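Can a Machine Do My Chores Yet? Notes for the Rillia evening talk

Speaker: Sylvie Fortin. July 27, 2022. (Slides are on the shared drive, these are just my notes, so please forgive the shorthand.)

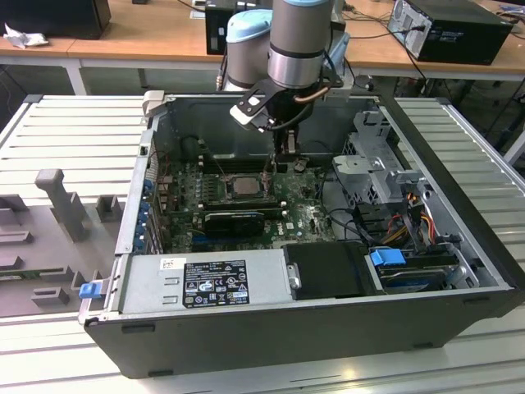
OK, so, hello. Thank them for coming out on a hot night. Ask who has a robot vacuum. Ask who has had to rescue it from under the couch this week. Keep the hands up for the second one, it usually gets a laugh.

My background, quickly: I fixed computers for a living before I got interested in robots. I ran the repair bench at Kulley for years, and I still do a couple of days there when they're short. So when people ask me whether machines can do chores, I don't think about laundry first. I think about taking a desktop apart. That's my chore. I've done it so many times I can talk about dinner while I'm doing it, and I want to use it tonight as our test case.

(Pause here, drink water. I always forget.)

So let's talk about what's in the job. A tower comes in, you lay it on its side, and you take the panel off. People think that's the easy bit, and on a lot of business machines it is, one latch and you're in. Other cases have screws, or a slider that's been bent since somebody dropped it. I've had one that was glued. Glued! I still don't know why.

Then you're looking down into the box and everything is in everything else's way. Memory comes out if you can get at both ends of it. The graphics card has a clip on the slot that you can't see because the card is sitting over it, so you go in by feel with one finger. Cables run across the drives. The makers try to help you, and the ones who color the handles and latches blue have my eternal thanks, because blue means "touch me, I move." A camera can find blue too. It's a nice accident that something done for tired technicians also helps a robot.

Now do the thing with the audience. Ask them to close their eyes, hold out a hand and imagine pressing down on a memory stick until it clicks. How hard is that? They don't know. I don't know either! I couldn't give you a number. My thumb knows, and it knows the difference between "push harder" and "stop, it's in crooked." That's the part I want them to remember when we get to the demos.

Next slide, the three questions. I use the same ones for any chore.

First, does the thing stay put? A computer does, if you clamp it. A bedsheet does not. This is why I'm more hopeful about the repair bench than the bedroom. You can build a bench around the job, with a fixture for each part and a spot where the tower always sits. You can't ask a family to put the socks down in the same place every night (I have tried, I have two teenagers).

Second, is it the same thing every time? On the bench it's sort of the same. You get a pallet of one model from an office that's upgrading and you're flying. Then the next pallet is everybody's home machines, no two alike, and one has a spider in it. The crew at Flallemance told me they sorted through some 2,000 machines before they were willing to say which models were worth trying to automate. I liked that they counted before they bought anything. Most people do it the other way.

Third, what happens when it goes wrong? Drop a sock, pick it up. Bend a pin in a processor socket and you've turned a good board into scrap. I did that in my first December on the job and I can still hear my boss breathing through his nose. So a robot that gets it right most of the time might be wonderful for socks and a disaster for sockets.

If time is short, skip to Sutherland.

Sutherland story. They had me in to watch a trial of drive removal, with the towers already opened by a person. The arm would go in, find the handle, pull, and put the drive in a tray. When it worked it was lovely, and when a cable was lying over the handle it just stopped and waited for help — over and over. The woman running it had a chair next to the machine and a paperback. I asked her if it saved her any work. She said it saved her wrists, and it cost her the paperback, because she never got to finish a page. I think about that a lot.

What I'd say to a shop owner who asks me tonight (and there's always one, usually near the coffee): yes, look at it, but look at one step. Pick the step that hurts people's hands or bores them silly. Unscrewing is a good one. Don't start with cables. Cables are floppy, they hide behind each other, and they come in bundles that somebody tied up in a hurry. I'd put cables right next to fitted sheets on my list of things I expect to still be doing myself for a good while.

And at home? Floors, yes, mostly. Dishes, we've had a machine for that for ages, and what's left is loading it, which is the hard part. Folding, I've seen it done slowly, and I'd happily wait if it came with its own basket and didn't need me standing there. Anything involving the inside of my kitchen drawers, no. I can't find things in there.

Questions. Someone will ask about jobs. Be straight: at Kulley we can't hire enough people for the bench as it is, but that's one shop, and I can't speak for the rest.

Someone will ask about price. I don't have a good answer, send them to the Flallemance folks, who are sitting on the left and said they don't mind.

Leave the old tower open on the front table afterward so people can have a go at the memory clips. Bring the spare screwdriver. Give the room key back to the desk by the side door before I leave.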